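Hand-Held Gripper Trial: Frequently Asked Questions
Dremavberg bench notes, maintained by Fergus Rankin. Last edited May 1, 2024. 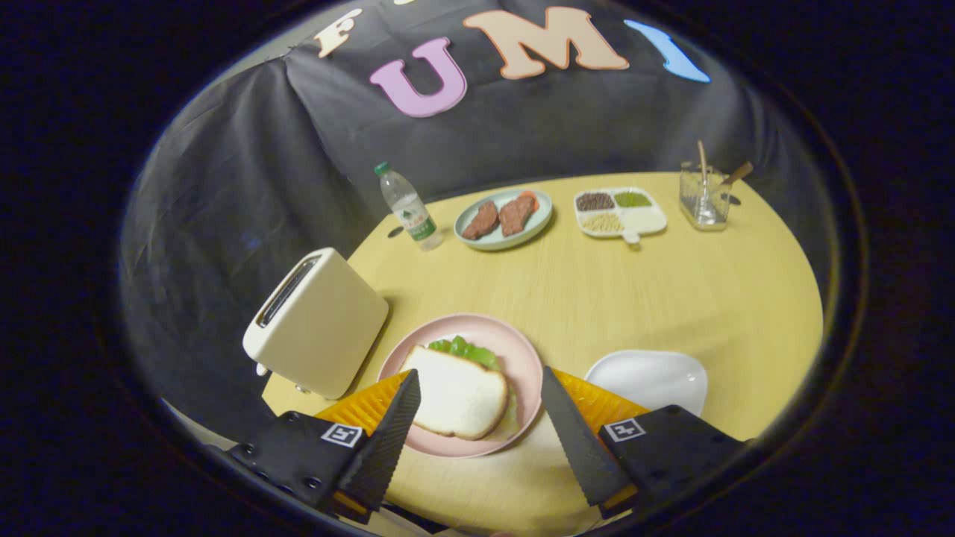 Breakfast table, gripper open over the pink plate. Serrated fingers, orange ribbed pads behind.

We get the same questions each time somebody reads the vendor page and then reads our notes. These are the answers as they stand. Some of them are grumpy.

What are you comparing?

Two hand-held grippers, the Broron and the Flanico. Both are meant to be carried by a person doing a task, with the recording used later to teach an arm. We wanted to know which one we could live with for a season, and whether either is as easy to use as the sales material says.

Why food?

Because the demo videos are all blocks and mugs. Anything can pick up a block. A slice of bread on a lettuce leaf is a harder thing to fake: squeeze too much and you have a dented slice, squeeze too little and it stays on the plate. We also set out cooked meat, a divided tray of grains, a half-full bottle and utensils standing in a glass. If a gripper is sold for kitchens, it should cope with a kitchen table.

Do the serrated fingers help?

With bread, yes, up to a point. They bite into the crust and hold it. Sun-ja Seol ran 60 lifts with the serrated set and dropped the slice 8 times, mostly while turning her wrist. On a smooth rim they do a lot less, and I'm not convinced the teeth are worth the crumbs you have to pick out of them afterward. The brochure calls them "universal." I would call them good for bread.

What about the plates?

Rims are the weak spot. A round plate with a shallow rim gives the finger tips very little to get under, and both grippers tend to push a plate across the table before they get hold of it. We do better coming in low and from the side. The quick-start card tells you to come in from above, and we have stopped following the quick-start card.

Can it pick up the grains?

No, and please stop asking. Two fingers can't pick up a pile of mung beans. They can pick up a spoon, and the spoon can pick up the beans, and that is how we run the task. The tray has a short handle, so moving the whole tray is a fair test too.

Is the clear bottle a problem?

For the hand, no. For the camera, maybe. Clear plastic and clear glass catch highlights and the edges come and go. The label and the cap give the software something to look at. The glass cup has neither, and it was the object our tracking lost most often. We were told a software update in November would fix this. We updated. I can't say I saw a difference.

What are the patterned squares on the jaws for?

They tell the software how far open the jaws are. The camera reads both squares, one per jaw. Keep them clean. A smear of sauce on one is enough to make the opening width jump around in the log, and you may not notice until you play the session back.

The picture bulges. Can I swap in a normal lens?

You can, and we tried it for 20 minutes. With the narrow lens you lose the back of the table as soon as you reach for something near the front – so you end up moving your whole body to keep things in view, and the recordings get worse. The wide lens looks odd and it works. Calibrate it yourself, though. The factory numbers we were sent were off at the edges.

Why the black cloth?

It cuts down on clutter behind the table. It also makes every result look a bit better than it would in a real room, so treat our numbers with that in mind. I would like to see the same runs against a busy wall before anyone quotes them.

Does the Yoo controller work with both?

It is supposed to. It paired with the Broron on the first try and with the Flanico after a good deal of cable swapping. Once connected, it behaved the same with both. If you already own one, keep it. If you don't, I wouldn't buy one for this.

So which gripper won?

Neither, so far. The Broron closes more evenly. The Flanico is lighter, and your forearm will thank you after an hour. Over 19 sessions the drop rates were close enough that I wouldn't bet money on the gap, and Sun-ja did most of the lifts on both, so some of what we measured is simply how good she is.

Can I borrow the setup?

Ask Sun-ja. Bring your own bread.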